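How Does Cloth Get Its Pattern?

Look at the clothes you have on. You might see stripes, dots, a picture, or squares that cross over each other. Now turn up the edge of your shirt and look at the inside. Sometimes the pattern is on both sides. Sometimes the inside is almost plain. That small difference tells you a lot about how the cloth was made.

Starting with thread

Most cloth begins as fibers. A fiber is a very thin hair-like piece of something. Cotton fibers grow around the seeds of the cotton plant. Wool fibers grow on sheep. Polyester fibers are made in factories by melting a kind of plastic and pushing it through tiny holes.

One fiber is weak. You can snap a cotton fiber without even trying. But if you lay many fibers next to each other and twist them, they grip one another and become much stronger. Twisting fibers together is called spinning, and the long string you get is called yarn or thread.

You can try this with a cotton ball. Pull a bit of it out slowly and twist it between your finger and thumb as you pull. You will end up with a short, lumpy thread. People did this by hand for thousands of years before there were machines to help.

Over and under

There are two main ways to turn thread into cloth. One is knitting, where the thread is made into loops and each loop is pulled through another. T-shirts and socks are knitted, and that is why they stretch. The other way is weaving.

Weaving uses two sets of threads. The first set is stretched tight on a frame called a loom. These threads are called the warp. The second set goes across them, over one and under the next, from one side to the other and back again. These threads are called the weft. An easy way to remember which is which is that the weft goes from left to right.

A wide piece of cloth can have more than 1,000 warp threads. At the weaving museum in Giston there is an old wooden loom set up with 396, and it makes a strip of cloth a little narrower than a bath towel. Every one of those threads had to be tied on by hand before any weaving could start.

Making a plaid

If all the threads are one color, the cloth comes out plain. If the warp changes color every so often and the weft stays the same, you get stripes. If the warp and the weft both change color, you get stripes going both ways, and that is a plaid.
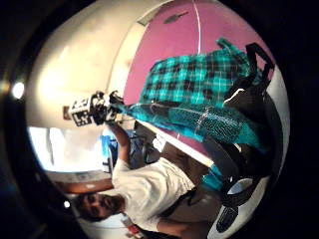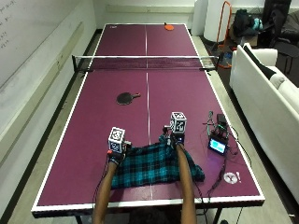

Plaid looks complicated, but a weaver needs very few colors to make one. Suppose you have only 2 colors, such as teal and black. Where a teal thread crosses a teal thread, you see solid teal. Where black crosses black, you see solid black. Where one crosses the other, the two mix and your eye sees a dark color in between. The cloth on the ping pong table is a teal and black plaid like this. It is flat in some places and bunched up in others, and the lines of a plaid bend wherever the cloth folds. People who sew have to think about that, and they try to make the lines meet at the seams. If you have a plaid shirt, check the pocket. On some shirts the squares on the pocket line up with the squares behind it so well that the pocket is hard to find.

The list of colors a weaver follows is called the thread count. It might say "7 teal, 7 black, 7 teal" and so on, until it gets to the end and starts again. The part that repeats is called the sett. In Scotland, a plaid pattern with a set order of colors is called a tartan. Many tartans are linked to a family or a place, and some have been made for schools and towns.

Where does the color come from?

Color is put into cloth with dye. A dye is different from paint. Paint sits on top of things, but dye soaks into the fibers and stays there.

The oldest dyes came from plants, animals, and rocks. Blue came from the leaves of the indigo plant. A good red came from the root of a plant called madder. Another red came from tiny insects that live on cactus. Yellow could be made from onion skins, and you can still do this in a kitchen if a grown-up helps with the hot water. Today most dyes are made in factories.

For a woven plaid, the thread is dyed first and woven afterward. This is called yarn-dyed cloth. The pattern goes all the way through, so the inside of the shirt looks a lot like the outside.

Printing is faster

There is another way to make a pattern. You can weave or knit plain cloth first and then print on it. In a print works, white cloth runs under big rollers, and each roller adds one color. Some newer machines spray tiny drops of ink, a bit like the printer you may have at home or at school.

Printing can make pictures that would be very hard to weave, such as dinosaurs or flowers with lots of small petals. It can also make a pretend plaid. To find out if a plaid is woven or printed, look at the back. If the back is much paler than the front, it was probably printed. You can also look closely at one stripe. In woven cloth, the stripe follows the threads exactly. In printed cloth it may wander a little to one side.

Why does color fade?

Some dye comes out when cloth is washed, mostly in the first few washes. This is why a new red sock can turn a white towel pink. Sunlight fades dye too. If you leave a dark T-shirt on a sunny windowsill for all of July, the side facing the window may end up lighter than the side facing the room.

Weave your own plaid

You will need a piece of stiff cardboard, yarn in two colors, scissors, tape, and a plastic needle with a big eye.

Cut small slits along the top and bottom edges of the cardboard, the same number on each. Wind the yarn up and down through the slits. Change color after every four threads, and tape the ends to the back. This is your warp.

Thread the needle with the first color and go over one, under one, all the way across. On the way back, do the opposite, so that you go under the threads you went over before. Push each row down with a fork. After four rows, change to the other color.

Don't pull the yarn too tight at the sides, or your cloth will get narrow in the middle. When you reach the top, cut the warp threads at the back and tie them in pairs.

Words to know

Dye: something that soaks into fibers and gives them color.
Loom: a frame that holds threads for weaving.
Sett: the part of a plaid that repeats.
Warp: the threads stretched on the loom.
Weft: the threads that go across.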